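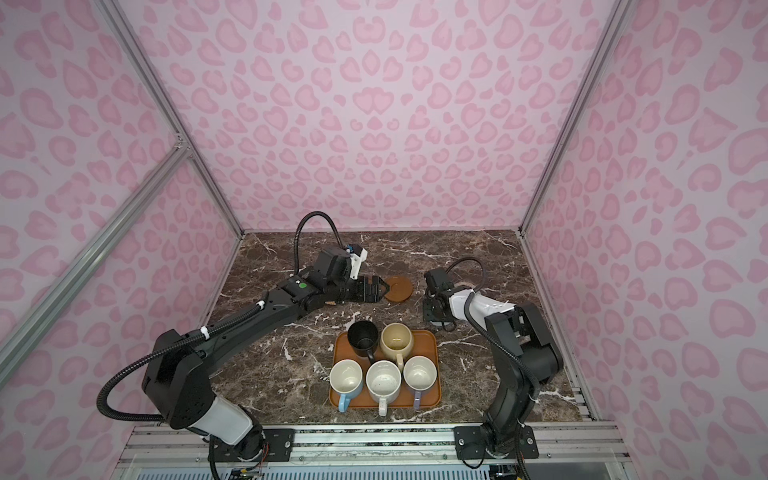

Week 6: Two-Arm Policies, Part 1
Handout for the Hister lab section

Last week we had one arm and one goal. Now there are two, and the fun starts! Almost everything that goes wrong with a second arm is a timing problem, so that's where we begin.

Shared clock
Both arms read their commands from one loop in Korkari, our control stack. The policy sees all camera views plus the joint angles of both arms, and it puts out one long action vector: left joints, left gripper, right joints, right gripper. Please check the order before you train. Swapping the halves gives you a loss curve that looks lovely and a robot that does nonsense (ask me how I know).

Action chunks
Predicting a single step at a time makes the motion shaky. Instead we predict 19 steps, play back the first few, then predict again and blend the overlap. Try changing how many you play back. It's my favorite knob in the whole course, you can really feel the trade between smooth and quick to react.

Data for this unit
The mugs-and-coasters set has 293 demonstrations. Hold out whole demonstrations for validation, never random time steps, or neighboring steps will leak across the split.

Things to look for in playback
- one arm waiting while the other is busy (good, if the demonstrations did it too)
- mug handles: does the approach change when a handle points another way?
- wrist views where a gripper hides the coaster

Before lab
Read the Peixoto notes up to the part on blending. Start your training run early, it needs more than 700 MB of disk for checkpoints. Bring one plot of predicted against recorded joint angles, both arms on the same time axis.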